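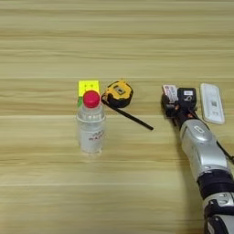

As perguntas reunidas nesta página chegaram dos turnos de embalagem e de devoluções do armazém da Likholm em Drastanside, desde que foi anunciada a automatização da triagem de artigos avulsos. O posto trata objetos pequenos e diferentes entre si: uma garrafa de água com tampa vermelha, um cubo de Rubik e uma fita métrica amarela e preta, como os que estão na mesa junto do braço, exigem três pegas distintas. As respostas aplicam-se apenas à linha de devoluções. Versão de 16 de maio de 2018.

## Âmbito

**Que tarefas passam para o braço robótico?**

A recolha do artigo na mesa, a apresentação ao leitor e a deposição na caixa de destino. A abertura das encomendas, a avaliação do estado do artigo e a decisão sobre reembolso continuam a cargo dos operadores.

**Que artigos ficam excluídos?**

- Artigos com peso superior a 2 kg.
- Vidro, lâminas e recipientes abertos.
- Têxteis sem embalagem.
- Artigos com peças soltas ou cabos não enrolados.

Os artigos excluídos seguem para a bancada manual. A lista é revista pela engenharia de processo e afixada no posto em cada alteração.

**Qual é o volume previsto?**

O objetivo da primeira fase é de 200 artigos por turno. A linha completa processa 2000 artigos por dia, pelo que a maior parte do trabalho permanece manual nesta fase.

## Postos de trabalho e horários

**Há postos eliminados?**

Não na primeira fase. Dos 19 postos da linha de devoluções, 2 mudam de função: passam de triagem a supervisão de célula. A situação volta a ser analisada em dezembro, com os dados de produção, e o resultado será comunicado por escrito antes de qualquer alteração.

**O que faz um supervisor de célula?**

Repõe os artigos na mesa, resolve as pegas falhadas, regista as paragens e encaminha as exclusões. Não faz manutenção elétrica nem mecânica, que pertence à Kwok ao abrigo do contrato de assistência.

**A função tem outra categoria salarial?**

Sim. A mudança de categoria produz efeitos a partir do primeiro dia em funções e inclui o período de formação.

**Posso recusar a mudança?**

Pode. A candidatura é interna e voluntária. Se não houver candidatos suficientes, o recrutamento passa a externo.

**Os turnos mudam?**

Os horários mantêm-se. A célula não funciona sem supervisor presente, incluindo nas pausas: ou há substituição, ou a célula fica parada.

## Segurança

**Posso meter a mão na mesa com o braço em funcionamento?**

Não. Prima o botão de pausa, espere pela luz verde fixa e só depois retire ou reposicione o artigo. O procedimento é o mesmo para um artigo caído no chão dentro da zona marcada.

**O que faço se a mão robótica prender um artigo?**

Pausa, luz verde, comando «Abrir» no painel. Se os dedos não abrirem à segunda tentativa, chame a assistência. Não force os dedos nem puxe pelos cabos.

**Quem pode rearmar a célula depois de uma paragem de emergência?**

O supervisor de célula ou o chefe de turno, após inspeção visual da mesa e registo da causa.

## Dados e avaliação

**As câmaras gravam os operadores?**

As câmaras estão apontadas à mesa. Mãos e antebraços podem ser captados durante a reposição. As imagens são usadas no ajuste das pegas, ficam no servidor local e não são associadas ao número de trabalhador.

**A taxa de pegas falhadas conta para a minha avaliação?**

Não. É um indicador da célula. Os objetivos individuais da bancada manual também não se alteram.

## Formação

**Onde e como decorre?**

Nas instalações da Melby, em horário de trabalho, com parte teórica e prática em célula de ensaio. A inscrição faz-se junto do chefe de turno. O transporte é assegurado a partir da portaria sul.

**A quem comunico um problema que não consta desta página?**

Ao chefe de turno, através da folha de ocorrências do posto. Indique a hora, o artigo e o código mostrado no painel.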